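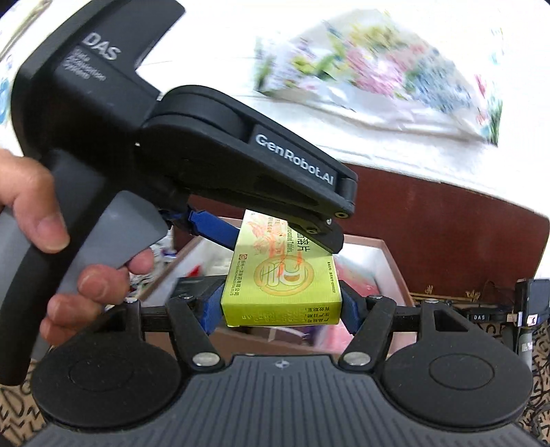 Hace un par de noches me dolía la cabeza y me puse a buscar una simple tira de pastillas. Tardé tanto en encontrarla que, cuando por fin la tuve en la mano, ya casi se me había pasado el dolor. Y lo peor es que en casa las medicinas tienen «su sitio». Bueno, tienen cuatro: el cajón del baño, la balda de encima de la nevera, el neceser de viaje que nunca deshago del todo y un cuenco de la entrada que en teoría era para las llaves.

Así que me he pasado la tarde entera juntándolo todo y revisando caja por caja. ¡Qué pereza me daba y qué a gusto me he quedado!

Empecé por las fechas. Yo siempre había mirado la caducidad por encima, entornando los ojos, y ya está. Pero hay cajas que tienen su miga, sobre todo las que han venido de fuera. En la amarilla verdosa, la de los comprimidos recubiertos, los datos están en el lateral estrecho: lote, fecha de producción y caducidad, cada cosa en su línea y todo en chino. Yo de chino no sé ni saludar, de modo que tiré del traductor del móvil y fui comparando caracteres como quien juega a las parejas. Para colmo, lo que va estampado en relieve, sin tinta, apenas se lee. Mi truco (que no es mío, es de mi madre) consiste en inclinar el cartón junto a la lámpara hasta que las letras hacen un poquito de sombra. Con una linterna también sirve.

Una cosa importante que he aprendido a base de hacerlo mal: producción y caducidad no son lo mismo. Parece una tontería, pero tuve durante meses un jarabe apartado para tirar porque había leído la fecha que no era. Ahora, en cuanto la descifro, la apunto en un trocito de cinta de carrocero y lo pego en el cartón – mes y año, en grande, sin taparle el nombre. El que venga detrás, que lo lea.

Y nada de guardar blísters sueltos. Lo hacía para ahorrar espacio y me quedaba tan ancha, hasta que un día me encontré dos medias tiras plateadas idénticas sin la menor idea de qué era cada una. Caja y prospecto, siempre. Aunque quede una sola pastilla dentro y aunque el prospecto, una vez desplegado, no haya ser humano que lo vuelva a doblar igual.

Lo caducado ha ido a una bolsa para llevarlo al punto de recogida de la farmacia. También lo que no he sabido identificar, que me da más respeto todavía. Y si dudo de para qué es algo, pregunto allí mismo antes de volver a meterlo en casa, que la farmacéutica tiene conmigo una paciencia infinita.

Con lo que sí se queda he usado una cesta con tapa que compré en Wulano hace años y que iba dando tumbos por el pasillo. Va en la balda alta del armario del dormitorio. El baño, descartado: mucho vapor, mucha ducha larga (no miro a nadie). Y la nevera solo para lo que lo pida el prospecto.

Claro que una se pone con las medicinas y acaba con la casa patas arriba. Porque en cada uno de esos cuatro sitios había, además, cosas que no eran medicinas. Rollos de cinta, tubos, cuerdas, cajitas de regalos que se vaciaron en su día y que me daba pena tirar. Todo eso ha ido cayendo en una caja de cartón, que es mi sistema de toda la vida: primero a la caja y luego ya veremos.

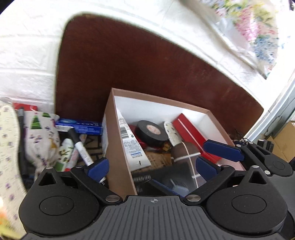 Dinesh Thevar

La caja de «luego ya veremos» merece capítulo aparte. Me gusta que sea blanca por dentro, porque en las marrones del todo lo pequeño desaparece en el fondo y no lo vuelves a ver hasta la mudanza siguiente. En esta se distinguen bien el tubo blanco, el rollo de cinta negra y la caja roja alargada, que he puesto de pie en la esquina para que no se coma todo el sitio.

Lo de poner las cosas de pie se lo copié a mi amiga Esa, que tiene los cajones de la cocina que parecen un fichero. Yo no llego a tanto, pero los tubos los apoyo contra la pared de la caja, con el texto a la vista, y así no tengo que sacarlos uno a uno para saber qué son. Las cintas, de canto. Y lo que lleva cordel se queda atado, que ya he pasado yo demasiadas tardes de mi vida deshaciendo nudos por curiosidad.

¿Y ahora qué? Pues ahora toca la parte que siempre me salto, la de vaciarla. Me he puesto unas normas muy facilitas:

Lo que tenga sitio en casa vuelve a su sitio hoy, no mañana.
Lo que esté repetido se junta. Tenía cinta adhesiva en tres habitaciones distintas, un despropósito.
Los tubos se abren, se miran y se decide. Si están secos, fuera.
Lo que no sepa para qué sirve tiene hasta noviembre. Si nadie ha preguntado por ello, adiós.

La última norma me cuesta horrores, lo reconozco. Soy de las que guardan el tornillo que sobra del mueble por si el mueble lo echa de menos. Pero pongo 10 minutos en el temporizador de la cocina, me hago un té y, cuando suena, lo dejo esté como esté. Si me pongo sin reloj, acabo sentada en el suelo leyendo garantías de una batidora que ya no tenemos.

Me falta hacer la lista de lo que hay en la cesta para pegarla por dentro de la tapa. La quiero cortita, con el nombre y la fecha, y a lápiz para poder ir borrando. También tengo que comprar tiritas, que he encontrado tres cajas y las tres vacías. ¿Quién devuelve una caja de tiritas vacía al cajón? Pues en esta casa, por lo visto, todos.

Si tenéis algún método para que el cuenco de la entrada siga siendo solo para llaves, os leo en los comentarios. Yo lo he dejado limpio a las seis y a las ocho ya tenía dentro un tique del súper y una goma del pelo.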